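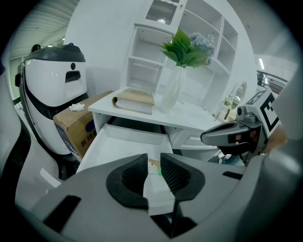

White desk with hutch, drawer open. Hydrangeas and one fat book on top.

To: Cellham Home Order list
From: Odair Camargo
Subject: Re: Top drawer, again

Beltrán wrote:

> I have read the whole drawer thread back to May and I still don't
> know what you people want me to do on Saturday-morning terms. My desk is
> a Bronness, the one with the hutch. It has one wide drawer under the
> top. In that drawer there are pens, dead pens, stamps, a tape measure,
> foreign coins, the warranty for a fan I no longer own and a great many
> things with cords. I bought 4 of the Graltov trays and they all fit, and
> now I have the same drawer with walls in it.
>
> Questions:
> 1. Do the trays help at all, or have I been had?
> 2. What is the hutch for? Mine has filled up with mail.
> 3. Is it allowed to keep anything on the actual desktop?
>
> I have 17 square inches of clear surface and I'm typing this on them.

Beltrán, I'll take these in the wrong order, as is the custom of this list.

Number 3 first. Yes, you may keep things on the desktop. I know there's a faction here that believes a desk should look as if it has just been delivered, and I wish them well with their elbows. My own rule is one flat thing, one tall thing, and whatever I'm working on. The desk at the head of this message is a fair version of that: a thick tan book lying down, a tall vase with a lot of broad leaves and some pale blue hydrangeas, and then you still have somewhere to put your arms. I'd shift the vase along a bit if it were mine. A big spray of leaves in front of a hutch means you reach through a hedge every time you want an envelope. My wife says this is the kind of remark that explains why I'm asked to so few dinners.

The book I would leave alone. A desk wants one heavy thing on it. Mine is a seed catalog from a company that no longer sells seeds, and it has flattened more curled receipts than any gadget I ever paid for.

Number 2, the hutch. A hutch is a row of open boxes at eye level, so whatever goes into it you will be looking at for years. Mail is a terrible tenant. It arrives daily and never moves out. I gave one cubby to mail, the lowest one, on the left, and when it's full I'm not allowed to open another. I have to stand there and deal with it. The first time I did this there were 50 pieces in the stack and three of them mattered, one of those being a check. The other cubbies hold the stapler, the good scissors, a radio, and some things I like looking at. If you have a door or a curtain over any part of yours, take it off. I had a little door. I found a sandwich bag of keys behind it that fit nothing in the house, and I've lived here a long time.

Now the drawer, which is what you asked about and what everybody else will reply to without reading this far.

You haven't been had over the trays, but you did buy them too early. Trays are for when you know what lives in the drawer. If you put them in first they just divide up the mess and make it feel looked after. Take all four out. Put them on the bed. Then empty the whole drawer onto the bed too, next to them, and do it early enough in the day that you'll want the bed back by night. I did mine on the kitchen table once and we ate standing up for a week.

While it's empty, look at the runners. Wipe them. There's usually a paper clip back there, and sometimes a rubber band that has become part of the furniture. Also look at the very back, where things climb over the rear panel and drop down behind. I got two postcards and a library card out of mine. If your drawer has ever stopped an inch short of closing, go look now, I'll wait.

Then put back one thing. I mean that literally. Pick whatever you reached for most in the last few days, put it in the front, and shut the drawer. Leave the rest on the bed, or in a box once bedtime comes. When you need something out of the box, it has earned its place and goes in the drawer. My first thing was a tape measure. My second was another tape measure, which was its own lesson.

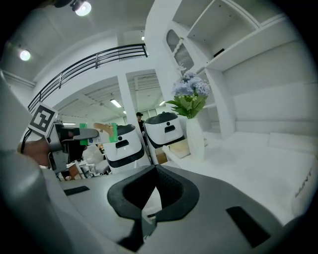 The box deserves a paragraph, and so does its color. Any plain cardboard box will do, as long as it isn't a nice one, for a nice box becomes storage before you've found the lid. Keep it where you'll resent it a little. In a room as white as that one even a tan carton catches your eye, and so does the little green and white thing up in the grip there, small as it is. That's the principle to steal for the drawer. Mine is white inside, and the gray and clear stuff vanished in it: clear tape, a gray eraser, a white plug. I put a strip of green tape on everything pale and I haven't bought a second eraser since. I had seven. Cost of the green tape was less than one eraser and I'll thank you all not to work out how long it took me to think of it.

A month on, whatever is still in the box you can argue about. Cords are the hard part. A cord with no known partner gets a tag with the month on it and goes to the garage, and if it hasn't been sent for in a year it goes to the recycling place. I broke this rule for one cord, brown, braided, with a plug I'd never seen before. Still have it. It's a handsome cord.

Coins go in a jar. Dead pens go out, and please test them on paper and not on the back of your hand, or do as you like, but don't write to the list about it the way somebody did in the spring. The fan warranty can follow the fan.

After all that, if you still want trays, put one back. Just one, at the front, the Graltov if it fits without rattling. I'd guess you'll end up using two. The spare pair make decent saucers for flowerpots, provided the flowerpots are small and you aren't fond of the windowsill.

By the way, 17 square inches isn't bad. I once sent this list a 400-word message on clear surfaces from a laptop balanced on an ironing board, and it went over quite well until my wife joined the list.

Let us know what was behind the rear panel. If it's a library card it may be mine, I used to lose them all over town.

Odair

--
Odair Camargo
Cellham Home Order list. Please trim your quotes.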